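Bring back the printed manual

Villads Kirkegaard
Oct 29, 2020

Last month I bought a dishwasher. It is a Druster, it cost more than I wanted to spend, and it washes dishes well. Inside the door was a single sheet of paper with four drawings on it and a square code to scan with a phone. The sheet told me not to let children climb on the door. For everything else I was to scan the code.

I scanned it. The code took me to a page asking which country I was in, then to a page asking whether I would accept cookies, then to a page asking me to make an account. After the account came a search box, and after the search box came a manual for a different dishwasher. I found mine in the end. It was a file of 179 pages in a great many languages, and the part in English told me what I wanted to know, which was how much salt to put in for hard water.

I think makers of household machines should be made to put a printed manual in the box. I don't mean a thick one. The English part of my file would fit in a booklet the size of a birthday card.

The usual reply is that paper is wasteful and most people throw the manual away. Both things are partly true. My parents threw nothing away, and when we cleared their house in Grakholm we found a kitchen drawer so full of booklets that it no longer shut. There was one for an electric carving knife which none of us could remember. But in the same drawer was the manual for the boiler, a Brisus put in when I was at school, and the man who came to look at it before the sale was glad to have it. He turned to the page on the pressure valve, set the thing right, and was gone before his tea had cooled. The maker stopped trading years ago. If those instructions had been on a website, they would have gone with it.

That is my main complaint. A washing machine may last fifteen years and a boiler longer. Web pages do not. Firms are bought, ranges are dropped, and somebody tidies up the support section on a Friday afternoon. The person who owns the machine is not asked. A booklet in a drawer stays where it was put, and it stays with the house when the house is sold.

Then there is the matter of who can get at the thing. My neighbour is 80 and has a phone with buttons. She can read perfectly well and she has run a home for longer than I have been alive. When her new oven arrived from Fogh, the electrical shop by the station, it came with the same kind of sheet as mine. She used it for two weeks on one setting until I went round with my laptop. I don't think she should need me for that. She paid 625 pounds for the oven, and I think the price ought to cover being told how it works.

People in the trade will say that an online manual can be corrected. If there is a mistake on page nine, they can fix it overnight for everyone. I accept this. It would be a stronger point if the online manuals I have used were better than the old printed ones, and they are not. They are longer. When each page cost money, someone had to decide what mattered. The carving knife booklet had eight pages and told you how to fit the blades, how to clean them and where to send for new ones. My dishwasher file has a page on the correct way to dispose of the packaging, then another on the meaning of the symbols used in the page before.

I have also been told that nobody reads anything now and that people would sooner watch a film of someone doing it. I have watched these films. To find out how to clear the filter on a tumble dryer I sat through a stranger's greeting, his thanks to his followers and a long look at the front of the dryer. The answer took six seconds. With a booklet I would have had it from the contents page. Films are good for some jobs – I learned to bleed a radiator from one – but you can't run a finger down them, and you can't easily use one with wet hands under a sink.

As for the paper, a booklet of the size I have in mind weighs less than the foam corners my dishwasher was packed in. If a firm wants to save on waste it could begin there. I would be happy with thin paper, black ink and no pictures of smiling families. I would even accept a rule that lets the buyer turn the booklet down at the till, as we can now do with receipts, so long as the answer "yes please" is allowed and costs nothing.

The rule itself would not be hard to write. Any fixed machine for the home, sold new, should come with printed instructions in the language of the country where it is sold. They should cover fitting, daily use, cleaning, the common faults and what the error codes mean. The error codes matter most. A machine that shows E14 and stops, late on a Sunday, is telling you something, and you should be able to look it up without a password. 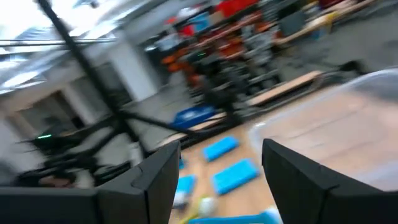

Until such a rule comes in, I do it myself. I print the pages I need, staple them and write the model number on the front in thick pen. The dishwasher's are in the drawer under the kettle, next to the spare fuses. There is room in there for a few more yet.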